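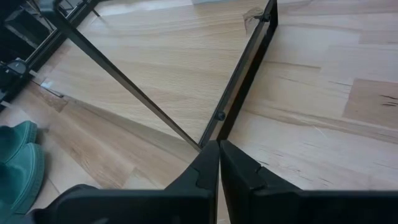

Die Greifer am schwarzen Gestell, vorne links die türkisen Schuhspitzen.

Fragen und Antworten: Roboterarme an unseren Packtischen in Brornside
Stand: 18. September 2022

Seit wann läuft das bei euch?
Wir bei Stirnura haben im Frühjahr mit einem Tisch angefangen, inzwischen sind es 4. Ich betreue sie von Anfang an und werde dauernd danach gefragt, deshalb hab ich das jetzt mal aufgeschrieben!

Nehmen uns die Arme die Arbeit weg?
Die Frage kommt immer zuerst, verstehe ich total. Entlassen wurde niemand. Was sich ändert, sind die Aufgaben: weniger Greifen und Bücken, dafür mehr Prüfen, Einrichten und Nachjustieren.

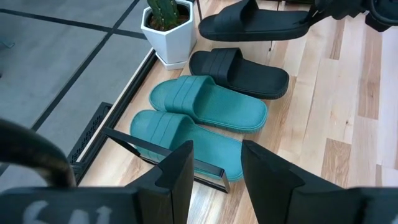
Gerade bei Schuhen müssen die Paare zusammenbleiben, und da schaut bei uns weiterhin ein Mensch drauf (ich bin da pingelig).

Muss ich programmieren können?
Nein! Die Einweisung dauert 2 Tage, danach sitzt ihr erst mal neben jemandem, der sich auskennt. Ich konnte vorher auch nur Tabellen.

Was passiert mit meiner Schicht und meinem Lohn?
Die Schichten bleiben, wie sie sind. Wer die Einweisung macht, bekommt 125 Euro im Monat extra.
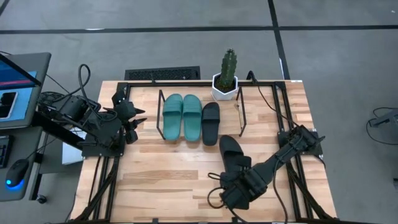

Ein schwarzer Slide im rechten Greifer, daneben das türkise Paar und der Kaktus.

Darf ich in den Tisch greifen, wenn etwas klemmt?
Erst anhalten, dann greifen. Bitte wirklich immer, auch wenn es eilt.

Kommt das auch nach Kavton?
Geplant ist Oktober, erst mal mit einem Tisch. Wer mitmachen will, trägt sich in die Liste im Pausenraum ein.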